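Money, time and the Clernedau circle
May 2020

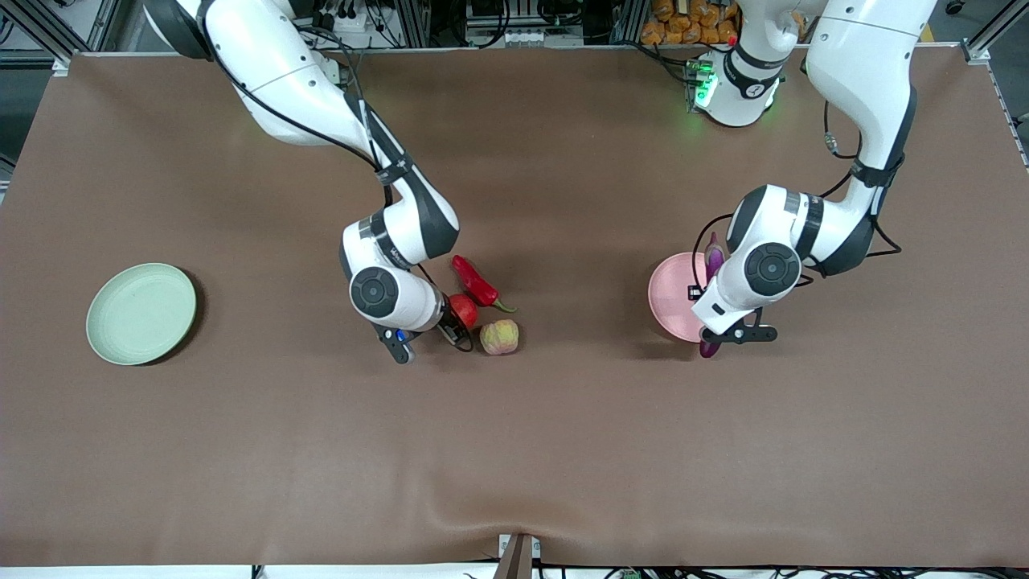 Quick one from me this month, am behind on everything. The accounts piece I promised is still half a page of notes so you are getting this instead, which has been on my mind since the last call.

We spent most of that call on debt. Didn't mean to. Somebody asked whether you can owe a person something after they've told you to forget it, and off we went for an hour and a half. I've been chewing on it ever since.

My own case, for what it's worth. Years ago Urs Rüegg lent me 200 francs when I was stuck in Duston between jobs. Paid him back the following December, he wouldn't take it. Pushed the envelope back over the table, twice. I was cross with him for ages! Felt like he'd kept hold of one end of something. Took me a very long time to see that I was the one holding on, and that I was much happier giving than being given to. Still am if you ask my sister.

So, receiving. Most of us on the call were poor at it. We can do generous. We can do careful. But hand us a thing with no bill attached and we go looking for the bill. Two people said they'd sent a present back in thier lives because they couldn't match it. One said she thanks people so hard they end up comforting her.

Something to try before next time, if you want it. Get a notebook, any old one. For 9 days write down what came to you that you didn't pay for. Lift to the station, a recipe, someone listening, a cutting off a neighbour's geranium. No sums next to it. No plan for paying it back. If you catch yourself planning, write that down too, it's interesting. I did this in the winter and got very irritable by day four, then a bit less so.

Trunine, the old reading group, used to do a version of this with actual coins in a bowl. I never liked the bowl. Felt like church. But Koller's little book on gifts came out of those evenings and it's worth a look if you can find one, the second half especially. Skip the chapter on tax.

And before anyone writes in, no, I don't think money is dirty and I don't think bills are a state of mind. Plenty of us are worried about rent just now and a notebook won't cover it. Please use the shared fund if you need to. It stands at 2,083 after last month and it is there to be spent. Ask me or ask Urs, no form, no reason needed. So far only one request, and I suspect that's the receiving thing again.

Bits and pieces

Next Clernedau call is at 6 in the evening, same link as before. Cameras on or off, up to you. If the sound goes, leave and come back in, it usually sorts itself.

Whoever borrowed the blue folder with the old talks in, could I have it back when you're done. Not urgent. Well, slightly.

Still after someone to take notes, I can't talk and write at teh same time and last month's are a mess. An hour's work, no typing up.

The accounts piece will be in the next one. Replies to this come straight to me, slow but I do read them all.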